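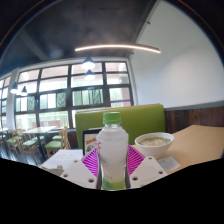

Figure 3. Wrist view with the bottle between the fingers. The contact strips press on the lower part of the body, and the label text is turned to the side.

4.2 Grasp state from the wrist image

The policy runs on the wrist image alone, so whether an object is held has to be read from pixels. In the first version of Clulik we used the finger opening as a proxy and set a single threshold. This worked for rigid boxes and failed for thin-walled containers, where the opening at contact depends on how far the wall gives. We replaced the threshold with a small classifier head on the shared encoder. It takes the current image and the two previous ones and outputs one of three states: open, closing or held.

Clear plastic is the hard case. The body of the bottle in Figure 3 is cloudy and translucent, with pale reflections along its sides, and early checkpoints put most of their attention on the green cap. Such a model can report a grasp when the cap is merely centered between the fingers. We therefore masked the cap region in half of the held samples during training. Ekinci labeled 2,000 clips for this head and Tekin relabeled 200 of them blind. Most disagreements fell on the change from closing to held, and we dropped the images on either side of that change from the loss.

4.3 Target selection with the gripper open

When the state is open, the planner needs a target and an approach direction. Candidates come from the Gramura detector, which we fine-tuned on fisheye images without rectifying them. Rectification discards pixels near the border, and in cafe scenes the target is often there at the start of an episode.

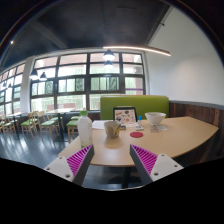 Figure 4. Open gripper facing the table. The bottle and mug stand toward the left end of the tabletop, the bowl farther right.

Each candidate is scored by its distance from the gap between the fingers, measured along the table surface, and by the free space on both sides. In Figure 4 the mug stands just to the right of the bottle, which lowers the score of a straight approach to either one. The planner then samples wrist rotations and keeps those where neither finger path crosses a neighboring mask. Flat items such as the red coaster and the paper are treated as part of the surface — they do not block a path, but the lower limit on finger height still applies over them.

We cap the sampler at 1,000 rotations per target. The Lenwood baseline uses the same cap, while Sarmiento samples positions as well and is compared separately in Section 5.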